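Why Does Folding Work?

From the Gririer Book of Ordinary Things, for readers who have been told to put their clothes away

There are two kinds of people in the world: people who fold their clothes, and people who own a chair. You know the chair. It started life as a place to sit, and now it holds a jumper, some socks and a thing you wore once in June. Grown-ups have these chairs too. They will tell you it is different when they do it.

This chapter is about what happens to cloth when you fold it, and why anyone bothers.

What is cloth, anyway?

Most cloth is thread going over and under other thread, or looped through itself. That is why it bends so easily. A plank of wood is one stubborn lump, but a T-shirt is a great crowd of threads that can all slide about a little. Drop it and every thread goes wherever it likes.

Towelling is a special case. It is also called terry cloth, and it is covered in tiny loops. The loops give water lots of places to hide, so a towel can dry you and a silk scarf just moves the wet around. Loops also trap air, which makes towelling thick. Fold it four times and it starts behaving like a sandwich that wants to open.

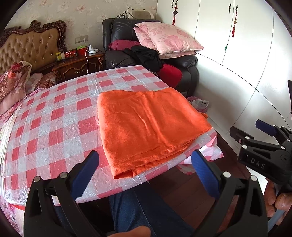
Air is the reason a heap takes up so much space. When clothes are dumped in a pile, each one props up the next, and there are gaps everywhere. Fold them flat and most of the air has to leave. You have exactly the same amount of cloth as before, and suddenly the drawer shuts. It feels like a magic trick, though not one you would hire for a birthday party.

We tried this in the Gririer kitchen with a laundry basket from the Nulten street market. Thrown in any old how, 11 towels filled it to the top and one fell out on the stairs. Folded, all 11 went in with room left over for the cat, who had been waiting for exactly that.

Where do creases come from?

When cloth is squashed, the threads get bent. Leave them bent for a while, especially under something heavy, and they start to settle that way. Heat and damp make it worse. A shirt left in a ball overnight will come out looking like a map of the mountains.

Folding makes creases as well, but you choose where they go. One straight line down the middle of a trouser leg looks as if you meant it. A scribble of 39 little ones looks as if you slept in a bin.

The difficult ones

Squares and rectangles are easy. Towels, pillowcases and tea towels were practically born folded. Trousers are harder, having two legs and no interest in being a rectangle.

Elastic waistbands are harder still. Elastic is made of stretchy threads that always want to be shorter than they are, so they pull the cloth into little gathers called ruching. You can smooth a waistband flat with your hand, and it will wait politely until you let go.
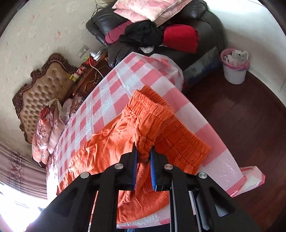

Fold trousers like this. Lay them on a bed or a big table, front side up. Pull the legs straight. Pick up one leg and lay it on top of the other, so that you have one long, thin shape instead of a person with no top half. Sometimes a pointy bit sticks out at the bottom of the seat, so tuck that in. Now bring the ankles up to the waistband, and fold in half once more.

If it comes out wonky, shake it and start again. Cloth doesn't hold a grudge. The writer of this chapter was taught by an aunt in Jirville who could do a pair in the time it takes to say "pair", and who refolded everything the writer handed her.

Do I have to?

Probably. But there is a loophole. Rolling counts. Roll the trousers up from the ankles and they stay put quite well, and you can stand them in a drawer like a row of sausages and see every one without digging.

Fitted sheets, the ones with elastic all the way round, are in the next chapter. You may want a snack first.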